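Home medicine storage

Home medicine storage is the keeping of medicines and simple medical supplies in a private house. It includes medicines which are used every day, medicines kept for occasional need, and materials such as bandages and plasters. The practice depends on the climate, the size of the house and the distance to the nearest pharmacy.

History

In the region of Sernau, families kept dried plants and ointments in a wall box near the stove, because this was the driest part of the house. The box had usually 2 shelves, the upper one for adults and the lower one for animals. When the first pharmacy was opened in Eredon, a town of 3000 inhabitants, its labels carried the instruction "keep from the stove", and the box moved slowly to the bedroom. The mirrored bathroom cabinet came later, together with piped water.

Conditions of storage

Most tablets and capsules should be kept in a cool and dry place, away from direct light. The bathroom and the kitchen are less suitable, as steam and heat can damage the product. Some medicines, for example many eye drops and unopened insulin, need a refrigerator, commonly between 2 and 8 degrees Celsius. They should not be frozen, unless the leaflet says so.

Medicines are best left in the original package. The package shows the expiry date and the batch number, and the leaflet gives the dose. When tablets are moved to another container, this information is easily lost.

Containers

Closed cabinets, drawers, tins and open baskets are all in use. An open basket is easy to carry and to sort, but gives no protection from light or from children. In houses with small children, a locked or high place is recommended. A container with a safety cap is not a replacement for this.
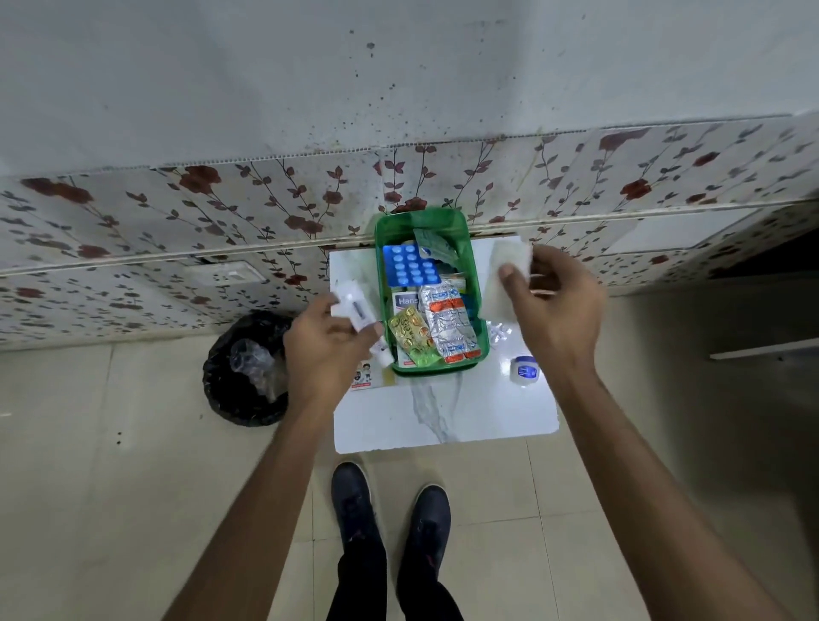
Old medicines should not be poured in the sink. In Vallejo district the pharmacies take them back without payment, and the Fovov calendar, printed for households there, advises to check the stock every 90 days.

Contact the editors | Copyright and terms of use | Back to top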